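Hand-guiding vs. leader arm for small fruit cleanup task

9 min read

pinchvalve
I'm trying to teach a small servo arm to deal with berries and leaves that come mixed together. The job is to go to each berry, take it off the white surface, and leave the leaves where they are. It's for a packing shed outside Zaltville, and the shed wants to know if it's worth trying at all before they spend anything.

I have been recording demonstrations two ways. The first way is by hand. I turn the torque down, hold the arm behind the wrist, and move it through the whole thing. The second way is with a leader arm, an Adugna kit, which I move on a separate table while the follower copies it. Both go through the same recording script (Caller), so the files look the same.

So far I have 84 demos by hand and 68 with the leader. The policy trained on the hand ones moves more smoothly but comes in wrong near the leaves. The policy trained on the leader ones is jerky but gets closer to the berry. I don't have the time to do both properly. Which would you keep?

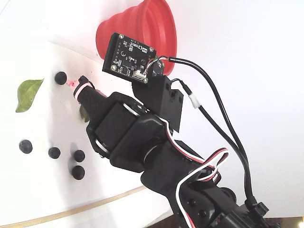

Coming in at the one nearest the tool. Wrist camera on top.

Same tool and same camera mount for both sets.

tin_lathe
Leader. I would throw the hand ones out.

When you hold the arm, your hand is in the wrist camera for some part of every approach. The policy learns with your hand there and then runs without it. People say they keep their hand out of the view, and then you look at the recordings and there's a thumb in the corner.

pinchvalve
I hold it well behind the camera. I checked a handful of recordings and couldn't find my hand in the wrist view. In the side view, yes, it's in every one of them.

tin_lathe
Then the side view is ruined for training. Do you use the side view?

pinchvalve
Yes, both views.

marl_and_clay
I don't agree with throwing them out. You can drop the side view and train on the wrist view only, and keep all the hand demos. For something this small the wrist camera does most of the work anyway. I did the same thing with seed trays and the side view added almost nothing once the arm was over the tray.

Hand-guiding also gives you something the leader doesn't. You can feel when the tip touches. With a leader arm that has no force feedback you are guessing from the screen, and on soft fruit you will push too hard and not know it until you go look at the berry.

tin_lathe
You can feel the touch, but the servos aren't recording what you feel. They record joint angles. The policy gets the angles and the pictures and that's it.

marl_and_clay
The angles are different because of what I feel. If I stop when I touch, the recording has the arm stopping at the right height. If I can't feel it, the recording has the arm going past.

tin_lathe
Fair point for height. My problem with it is the actions. With a leader you record where the leader is as the action and where the follower is as the state, and the small gap between the two is what makes it press. With hand-guiding the action and the state are the same thing, so when you play it back at full torque the arm sags a little on the way down and ends up short. I've had this on every cheap arm I've used.

pinchvalve
That might be what I'm seeing. The hand policy stops above the berry a lot of the time and waits there. I thought it was the camera.

orchard_bus
Before you decide on either one, how are you laying out the berries and leaves between demos? You said it comes in wrong near the leaves. If the leaf is on the same side every time then it doesn't matter how you recorded it.

pinchvalve
I put them down by hand. I try to move them around.

orchard_bus
Try to, or do? I'm asking because I did the same and when I plotted where I'd put things they were nearly always in the same third of the tray. You get lazy after the first hour.

pinchvalve
I haven't plotted it. I would say the leaves go on the far side from the arm most of the time because it's easier to reset.

orchard_bus
So that's your first problem. The policy has hardly seen a leaf near the arm. Make a list of layouts before you start, print it, and work down it. Don't make it up as you go.

pinchvalve
OK. I can do that tonight. Still want an answer on hand or leader though.

two_axis_tom
I run the bench at Jovonau and we went through this in June. We ended up with the leader for nearly everything and hand-guiding for fixing one specific part of a task. If the approach is fine and the last bit is bad, record the last bit by hand with a short playback at full torque afterward, and save the playback and not the guiding. That takes care of the sag tin_lathe is talking about, and your hand isn't in either camera because you're standing back during the playback.

It takes twice as long per demo. You have to put the berries back exactly where they were before you play it back. We drew faint pencil marks.

marl_and_clay
Pencil marks will be in the camera view too.

two_axis_tom
Put a mark under every possible position and they stop meaning anything. Or use a projector if you have one. We didn't.

tin_lathe
Playback is the right way to do hand demos if you must do them. I still think it's a lot of work to get to where the leader starts.

pinchvalve
Leader question then. Mine are jerky. I get to the berry, overshoot, come back, overshoot the other way. The policy does the same thing.

tin_lathe
That's you and not the leader. Practice without recording until you stop doing it. It took me a full afternoon. Also slow down. Half the speed you think is right.

orchard_bus
Check your delay too. If the picture you're steering by is late, you will overshoot no matter how much you practice. Look at the arm directly and not at the screen, and see if it goes away.

marl_and_clay
I would argue the other way on that. If you look at the arm directly, you're using information the policy doesn't have. You can see past the tool and it can't. Steer by the cameras only and then every correction you make is one the policy could have made too.

orchard_bus
True in theory. In practice people steering by a small screen record bad demos. I'd take good demos with a little extra information over bad ones that are pure.

marl_and_clay
Then you get a policy that does well until the tool covers the berry, and then it's blind, and the demo data has a person calmly finishing the pick because they could see. I have had exactly that failure.

pinchvalve
I tried both last night, same layout list. Looking straight at the arm I was quicker and the overshoot mostly stopped, so there's some delay in my setup. Steering by the wrist camera was slower and I lost the berry near the end a few times. I don't want to settle that one until I've trained on each.

I also started on the layouts and found that the isolated berries are easy and the close ones are not. For the single ones I can come in from nearly any side. For the group I have to pick which one goes first.

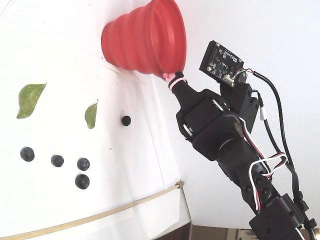

Order is the thing I had not been keeping steady between demos. Some nights I started with whichever berry was closest to the tool and other nights I worked from the far side in. Take a layout like this one, with one berry by itself to the right of the smaller leaf and the rest in a loose cluster at the lower left. I would normally begin with the one by itself, since it's nearest the arm, and after that I had no rule at all. The two at the right end of the cluster sit one below the other and I have gone for the lower one first about as often as the upper one. If the policy averages those, it goes between them. I think I have watched it do that.

two_axis_tom
Yes. Pick a rule and never break it. Nearest to the arm first, ties go to the upper one. Doesn't matter what the rule is.

tin_lathe
Depends on the policy. Some of the newer ones handle two good answers without averaging them. But I agree that with a data set this small you should have a rule.

orchard_bus
Agree on the rule. And write it at the top of the layout list so that if somebody else records for you they do the same.

marl_and_clay
One thing on the cables while we're here. You have a thick black one coming off the camera board and running down the arm. When you guide by hand, does it rest on your wrist?

pinchvalve
Sometimes, when the arm is reaching far out.

marl_and_clay
Then you're carrying part of the cable during the demo and the servos have to carry it during the run. That's another bit of sag. Clip it to the longer segment and leave a loop at the joints.

tin_lathe
Or use the leader, where the servos carry it the whole time.

marl_and_clay
You were going to say that whatever I wrote.

tin_lathe
It's still true.

greenhouse_4
How many demos are people using for this kind of thing? I've seen posts saying up to 1,000 and I'm not going to sit there for that.

two_axis_tom
You don't need that for one surface and one kind of fruit. Start with what you have the patience to do well. Train, watch where it fails, record more of that part. The failures will tell you more than another evening of easy picks.

tin_lathe
And delete the bad ones. I keep a notepad next to the leader and write down the number of any demo where I knocked something. They go the same night or I never get to it.

pinchvalve
Here's what I'm going to do. Leader for all new demos, looking at the arm. Nearest berry first, upper one if it's a tie. Layouts from the printed list, with leaves close to the arm in a good share of them. The hand demos stay on the disk and I'll train one wrist-only policy on them to see if marl_and_clay is right about the side view. Cable gets clipped before any of that.

marl_and_clay
Post the wrist-only result even if it's bad.

pinchvalve
Will do. The shed wants to see something within four weeks so it'll be before then.

orchard_bus
Keep the recordings where it goes between the two berries. I'd like to see one of those next to a run with the new rule.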